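Small Churches, Shared Pastors: What I Learned in Foleck and Vuren
Student project report, Religion and Community Life

When I signed up for this class I figured I'd end up writing something about church music, because that's what I grew up with (alto section, second row, all through high school). Then my aunt mentioned that her church in Foleck was sharing its pastor with the one over in Vuren, and I got curious. How does that even work on a Sunday morning? Who gets the early service? I asked if I could switch topics, and here we are!

My question ended up being pretty simple: what changes for the people in the pews when their pastor belongs to another congregation too? I visited 4 churches for this. Foleck and Vuren are one pair, and Pelkonen and Ustireck are the other. I started in February and went to at least one service at each, plus whatever coffee hour or potluck I got invited to, and I got invited to all of them. I did my interviews there, with a notebook, and I promised everybody I'd leave their names out.

The first thing I noticed is that the schedule runs everything. In Foleck the service starts early and ends on time, and I mean on the dot, so the pastor can drive to Vuren. People there told me they miss the old days when the sermon could wander a bit and everybody hung around on the steps afterward. In Vuren it's the other way around. They get the later slot, nobody has to rush off, and the coffee goes on forever. One woman told me she thinks the sermon is better the second time, "after he's practiced on Foleck." I didn't repeat that in Foleck.
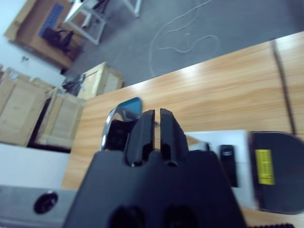
Pelkonen and Ustireck do it differently. They trade the early slot back and forth every other month, which sounds fair, but a few older members said they can never remember which month it is. Ustireck fixed this by putting a big sign by the road. Pelkonen prints it in the bulletin, which doesn't help much if you already came at the wrong time.

Money came up more than I expected. The Ustireck church put aside 4000 dollars last year for the pastor's mileage and the parsonage furnace, and spent 3900 of it, mostly on the furnace. The people I talked to were proud of that, and a little nervous about the next winter.

What I didn't expect was how much the lay readers have taken on. In Vuren they lead the midweek prayer group, visit people in the hospital, and gave 2 of the sermons last summer. A man in his seventies said he'd never spoken in front of a crowd before and now he kind of likes it. I heard one of his talks on tape and it was great, a lot of it was about fishing.

If I did this again I'd talk to more people my own age. Almost everyone I interviewed was over fifty, partly because that's who stays for coffee. I'd also like to ask the pastors what the driving is like for them, since I only managed quick hellos at the door. My aunt says I should come back for the joint Easter breakfast, and I already said yes to the pancakes.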